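Kullside comes out of the cellar this October, and I can finally talk about it

FOR IMMEDIATE RELEASE

Hi everyone, Leonidas Zervas here. I'm the designer and one half of the programming at Vasilakis, and I'm really happy to tell you that our first game, Kullside, will be out for Windows, Mac and Linux in October. It's a one-screen arcade game about keeping a mountain village from sliding into a lake, and I've been wanting to write this press release for so long that I had the headline before we had a second level!

So what do you do in it? You run the village of Plerkberg, which sits on a slope that should never have had a village on it. Houses at the top, a church and a market in the middle, and a row of boathouses down at the water. Under all of that you can see the inside of the hill - clay, rock, old mine shafts and a spring that keeps changing its mind about where it wants to come out. Every time it rains, water works its way down through the layers, and wherever it pools the ground starts to move. You have a crew of diggers, a cart full of timber and one very slow pump. Dig drains, prop up the shafts, move the cart, and try not to flood the bakery while you're saving the school.

The whole thing plays with a stick and one button. What the button does depends on where you're standing, so above ground it hammers, in the clay it digs, and next to the pump it pumps. Christos Papadakis, the other half of the programming, fought me on this for months. He wanted a second button for dropping timber. We tried it his way, then mine, then his way again, and in the end my mother played both versions and picked the one with fewer buttons, so there we are (sorry, Christos).
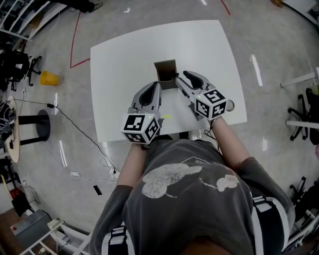
Scoring is where I think people are going to lose their evenings. You start each storm with 2000 points of dry ground, and the number drops as the hill soaks up water. Whatever is left when the sky clears gets added to your total. A house that goes into the lake costs you 400, and it stays gone for the rest of the run, which changes how the water flows for every storm after it. I've had runs where losing a house early on was the best thing that could have happened to me, and runs where it wrecked everything by the next cloud.

There are 252 storms in the finished game. I drew the first bunch by hand on graph paper during train rides, and later ones came from a little editor that Christos wrote over a long weekend. The editor ships with the game, by the way! You can make your own hill, fill it with whatever horrible shafts you like, and send it to a friend as a short line of text. No account, no server, you just paste it in.

You can also play with somebody else on the same screen. One person takes the top of the hill and the other takes the mines, and you share the timber. I have to warn you that this mode has caused real arguments in our office, mainly over who gets the cart. If both players stand on the pump it runs at double speed, and that sounds great until you notice the top of the hill has been left to itself.

A few words on how it looks and sounds. I grew up on games where the whole world fit on the television at once and you could see trouble coming from the other side of the screen, and I wanted that feeling back. Everything in Kullside is drawn with a small set of colors, and nothing scrolls. Wet clay gets darker as it fills up, so after a while you learn to read the hill without looking at the score at all. The rain is also the music - each drop that lands on a roof plays a note, and roofs of different sizes have different notes. Lose enough houses and the tune gets pretty thin.

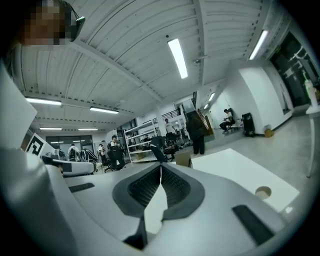
Now for the practical part, which my publisher has asked me not to forget. Kullside is published by Dondico, who have been patient with us past the point of good sense. They took us on when all we had was a brown rectangle with a leak in it. The game will be sold as a download from the Dondico store, and you get all three computer versions with one purchase. A boxed edition with a printed manual and a fold-out map of Plerkberg is coming too, but later, and I don't want to promise a month until I've seen the paper.

The manual is worth a mention because I wrote it myself and I'm a bit proud of it. It has the village history, a page on each kind of soil, and a list of the families in the houses along with what they'll say if you let them slide into the lake. None of that is needed to play. I just like a manual you can read on the bus.

What you'll need to run it: pretty much any computer you'd still call working. Christos tests on a laptop whose hinge is held together with tape, and the game keeps up fine on it. Controllers are supported, the keys can all be changed, and there's a setting that swaps the soil colors for patterns if the browns are hard to tell apart. There's also a slow rain option, which gives you the same storms at half the pace. Scores made in slow rain go on their own table.

A demo with 3 storms will be up on the Dondico store before the full release. It includes the two-player mode and a cut-down version of the editor. Your demo scores carry over, so if you post something embarrassing it will still be there in October.

Review copies are ready now for press and for anyone who streams or writes about arcade games, big audience or small. Write to the press desk at Dondico and say which system you're on, and you'll get a key along with the manual as a file. I'm also glad to do interviews, mornings are best, and Christos will join if you ask him about water simulation. Screenshots, the logo and a short trailer are in the press kit on the Kullside page.

Leonidas Zervas
Vasilakis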